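2023-06-29, bench notebook, continued from the loose sheet I stuck inside the front cover

Good long talk with Gilang Chong this morning about next year's equipment money, and I want to get it down before it goes fuzzy on me. The total we can ask for is 3,487, which sounded lovely until we started writing things next to it. Gilang would like most of it to go on a second gripper. I would dearly like one too (who wouldn't!), but I keep coming back to the dull things: cable, fasteners, spare finger parts, and a decent case so that we stop carrying the spares in a shoebox.

The Firka quote came in at 2,000 for the gripper with its mounting plate, shipping left open. Suryani Jugah is going to ring them and ask what "left open" means, and whether the plate fits our bolt pattern or only theirs. Jekton still hasn't answered my message from the start of June. I'll try them once more and then I'm inclined to let them go, nice as their brochure is.

The kitchen stays where it is for the next round, so nothing needed on that line except more toy food and blocks, which cost very little. Put down 10 more blocks, same sizes as the ones we have, so the old tasks still make sense beside the new ones.

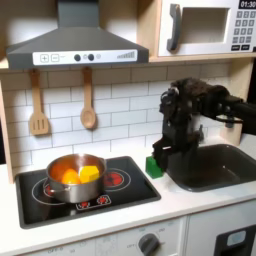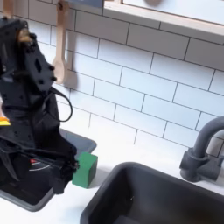
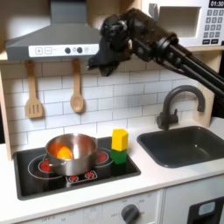
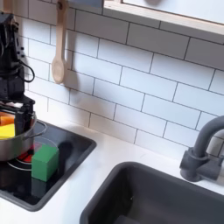

Which brings me to cable, my favorite complaint. I'd like two spare sets on the shelf before we buy anything with a motor in it. Suryani agrees, and she pointed out that the connectors have the longest wait of anything on the list, 17 working days according to the Ornura order page, so those should go in first even if we're still arguing over the rest. I think that's very sensible and I told her so.

Gilang's other idea was to rent the second gripper for a month and see whether it earns its place. I was against this at first and have come round to it over lunch. We'd learn how much of our time goes into swapping and recalibrating, and right now all three of us have a different opinion on that and not one measurement between us. If Firka will rent, wonderful. If they won't, maybe the Þórarinsdóttir workshop would lend us theirs (they were very kind about the torque wrench, which I must remember to return!).

Still to sort out:
Shipping and bolt pattern from Firka (Suryani)
Connector order to Ornura, two full sets (me)
Rental terms, and a draft of the budget sheet with the gripper in and another with it out (Gilang)
Parts case with foam, the medium one. The large one won't go under the bench, I measured it twice.

Gilang wants the finger parts on their own line so we can see what we get through in a year. Fine by me, I've started a column for it at the back of this book.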